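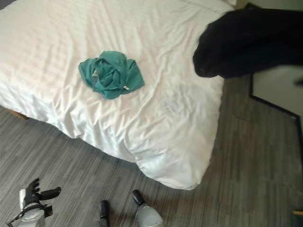 A white duvet on the bed in one of the rooms.

Call for readers: join the Flallitz reader panel

Flallitz is an independent news site covering politics, housing, work and local government. We are paid for by our readers and carry no advertising. We are looking for 144 people to join a reader panel that will help decide what we report on over the winter and what we ask of the people in power.

The panel will run from November to March. You do not need to be a subscriber, and you do not need to know anything about journalism. We want people who follow the news a bit, people who follow it a lot, and people who gave up on it a while ago and can tell us why.

What you would be doing

Once a fortnight we will send you a short set of questions by email. They might ask which stories you think have been ignored, or what you would want put to a minister or a council leader. Please answer in your own words. Two lines is fine, and so is two pages.

Once a month there is an online discussion at 7pm, lasting an hour and a half. One of our reporters will bring a story they are working on and the group will talk it through. The first is on private renting and the second on bus services. After that the panel picks.

There is also one weekend meeting in person, at the Skitum Centre in January. Travel is paid, and so is a room for anyone coming from too far away to get home the same night. Rooms are single, with bedding and towels provided. Meals are included from the first lunch to the last breakfast. Let us know on the form about any access or dietary needs.

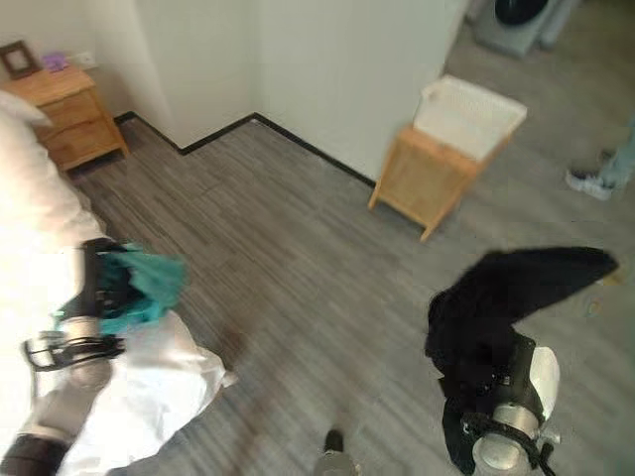 Panel members are paid £400 for the full five months, in two parts — half in January and half at the end. If you receive benefits, please get advice before accepting, as a payment of this kind may affect your claim. You can also take part unpaid if that suits you better.

Who can apply

You must be 18 or over and living in Scotland, England, Wales or Northern Ireland. We cannot take elected politicians, anyone employed by a political party, or anyone standing in an election before the end of March. Ordinary party members are welcome but must say so on the form.

Last year 1291 people applied, so we cannot take everyone. Places are drawn by lot, with the draw weighted so that the panel has a fair spread of ages, regions and incomes. The draw is run for us by Tejada, a research company that has no say in what we publish.

What happens to your answers

Your answers are read by the editorial team. We may quote them on the site, but we will never use your name unless you have agreed to it in writing. You can leave at any time and ask for your answers to be deleted, though we cannot take back anything already published.

The panel is funded by a grant from the Fister Fund, which does not see individual answers.

How to apply

Fill in the form on our website. It asks for your age group, postcode area and work situation, and whether you voted at the last election (not how). There is space at the end to tell us about one story you think the news has got wrong. Please keep it under 2000 characters.

The form closes at noon on the last day of October. Everyone who applies will hear from us by email, whether or not they have been given a place.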